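Inicio > Equipos > Captura de demostraciones > Pinzas de mano

Pinza de mano Zarel
Equipo de captura de demostraciones para aprendizaje por imitación

Ficha revisada en septiembre
Disponibilidad: bajo pedido
Precio: a consultar, según número de unidades
Alquiler: sí, mínimo 3 semanas

Vendemos la Zarel desde hace dos temporadas y la seguimos teniendo en catálogo, así que algo bueno le vemos. Dicho esto, quien llegue a esta página después de leer el folleto del fabricante haría bien en bajar un poco las expectativas. La idea general es conocida: una persona sujeta la pinza, hace la tarea con ella y la cámara registra lo que pasa delante de las mordazas. Con suficientes repeticiones se entrena una política que luego se ejecuta en un brazo. El folleto resume todo eso en una línea. En la práctica, entre la grabación y el brazo hay varios meses de trabajo que no vienen en la caja.

Qué hace bien

Graba fuera de la celda. Se puede llevar a una oficina, a un almacén o a una cocina sin mover un robot, y eso abarata mucho las sesiones. Un operador nuevo aprende el gesto de apertura y cierre en una mañana. El agarre es cómodo durante la primera hora; después pesa, y se nota en los datos: los movimientos se acortan y las aproximaciones se vuelven bruscas. Recomendamos turnos cortos, aunque el manual diga otra cosa.

La almohadilla de goma en V sujeta bien piezas pequeñas y de sección redonda. Con objetos planos y finos rinde peor, y con tela hay que repetir bastantes tomas.

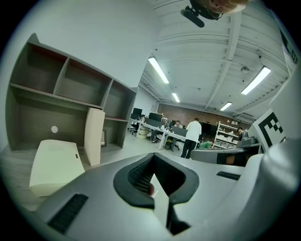 La mordaza en V y un marcador cuadrado de la pinza, en una oficina abierta con gente trabajando al fondo.

Los marcadores en blanco y negro permiten situar las partes de la pinza durante el procesado. Funcionan mientras se vean enteros y con luz pareja. Los fluorescentes de techo, tan habituales en oficinas, pueden dar reflejos según el ángulo. Conviene hacer una grabación de prueba en el sitio definitivo antes de reservar a los operadores para toda la semana.

Lo que medimos nosotros

En nuestra prueba interna grabamos 1053 demostraciones de una sola tarea: recoger una pieza pequeña y dejarla en un casillero. Tras el filtrado quedaron 440 utilizables. El resto cayó por pérdida de seguimiento, tomas cortadas antes de soltar la pieza o errores del propio operador. Puede que un equipo con más experiencia saque mejor proporción. Nosotros no la sacamos, y preferimos publicar la cifra a repetir lo de «datos listos para entrenar» que figura en la documentación comercial.

Tampoco tomaríamos esas 440 como una garantía. La política entrenada con ellas se defendió en la misma sala y flojeó en cuanto cambiamos la altura del mueble. La variedad de lugares importa más que el volumen, y esa variedad la tiene que poner el cliente – ninguna pinza la trae de fábrica.

Privacidad en la grabación

La cámara abarca mucho más que la mesa de trabajo. Recoge pantallas, caras y lo que haya al fondo. Si se graba en un espacio compartido, hay que avisar y obtener los permisos que correspondan. El programa Vorix ofrece difuminado automático de rostros, con resultados aceptables de cerca y flojos con personas lejanas o medio tapadas. Recomendamos revisión manual antes de ceder los datos a terceros.

Contenido del pedido

Pinza de mano con almohadillas montadas
Juego de almohadillas de repuesto
Plantilla de calibración
Maletín de transporte
Licencia de Vorix para un puesto, 11 meses

No incluido

Cámara y tarjeta de memoria
Soporte de muñeca para brazo (se vende aparte como adaptador Plorkham)
Procesado en la nube
Formación de operadores

Lo de los 11 meses de licencia es decisión del fabricante. Hemos pedido que sean doce y seguimos esperando respuesta.

Compatibilidad

El adaptador Plorkham permite montar la misma geometría de mordaza en el brazo, con lo que se reduce la diferencia entre lo grabado y lo ejecutado. Se reduce, no desaparece: la muñeca humana hace giros que muchos brazos no pueden seguir, y esas tomas habrá que descartarlas. Vorix marca una parte de ellas si se carga antes el modelo del robot.

Alternativa en catálogo

Si la tarea va a ocurrir siempre en el mismo puesto, miren antes la teleoperación Lowther. Es más lenta y ocupa un robot durante la captura, pero lo que se graba ya es ejecutable por ese brazo. Para una celda fija nos parece mejor compra, aunque el presupuesto inicial asuste.

Devoluciones y consultas

Se admiten devoluciones de unidades sin calibrar. Las almohadillas usadas no se reembolsan. Para pedir presupuesto, indiquen la tarea prevista, el modelo de brazo y cuántas personas van a grabar. Si todavía no tienen brazo, díganlo también; en ese caso solemos aconsejar el alquiler.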